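Nollik Fern & Rose Table Cover
Wipe-clean cloth for desks, craft tables and kitchen tables

A busy, leafy print on a white ground, made for tables that get used all day long. Sold by the yard or as a ready-hemmed cover.

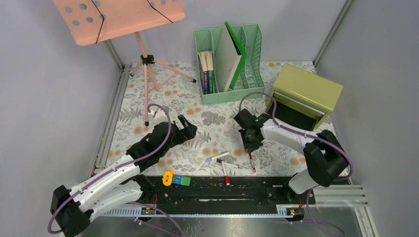
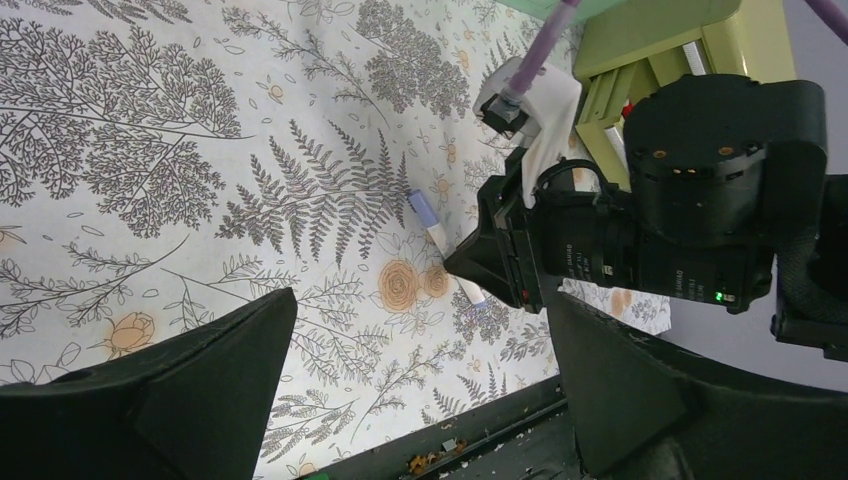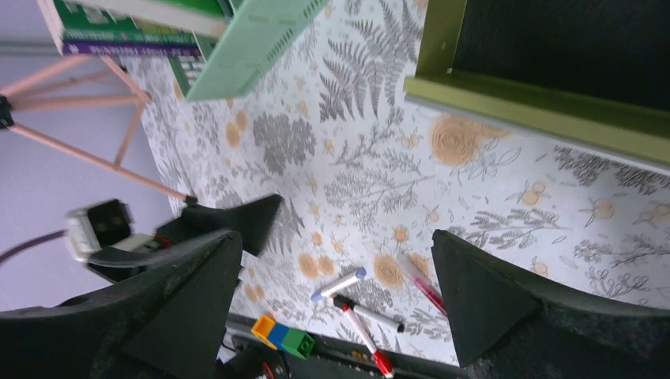
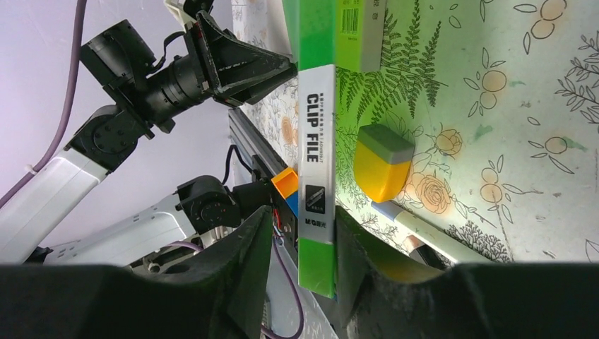

A white ground with a botanical print, the same in all four views.

Words by Marina Konstantinidis | February 5, 2020

I've had a Nollik cover on my own work table since October and I still get a little thrill when I clear it off in the evening! I was a plain-oilcloth person for years (gray, mostly) and thought a pattern would make it hard to find my scissors. It took me a day or two to get used to it, and now the plain one lives in the garage under the paint cans.

The cloth is cotton with a thin matte coating. It has a soft drape, so it falls nicely over a corner instead of sticking out like cardboard, and pens don't skate across it the way they do on shiny vinyl. Coffee, school glue and washable ink come up with a damp sponge. Permanent marker is another story, so keep the caps on. Turmeric too, as my colleague Kornél Hegedűs found out with a very good curry.

It arrives folded and the creases look alarming at first. Lay it flat overnight in a warm room and most of them drop out. For stubborn ones, turn it face down, put a dish towel on top and use a low iron with no steam.

If your table has a sharp metal edge, order the Priltport underlay as well. It's a thin felt that stops the coating from rubbing through, and it makes everything quieter, which I love when I'm stapling or stamping for hours.

Details
Width: 41 inches
Ready-hemmed length: 90 inches
By the yard: up to 10 yards in one piece
Hem: double-stitched, mitered corners
Care: sponge clean, or cool machine wash on gentle, line dry
Do not bleach or tumble dry

Goes well with
Priltport felt underlay
Kasprzak table clips, set of 4 (great for a porch on a windy day)

Samples are free, and I'd really urge you to get one, because the print looks different by a north window than it does under a lamp. Write to Ourania Economou at the sample desk and tell her which room it's for.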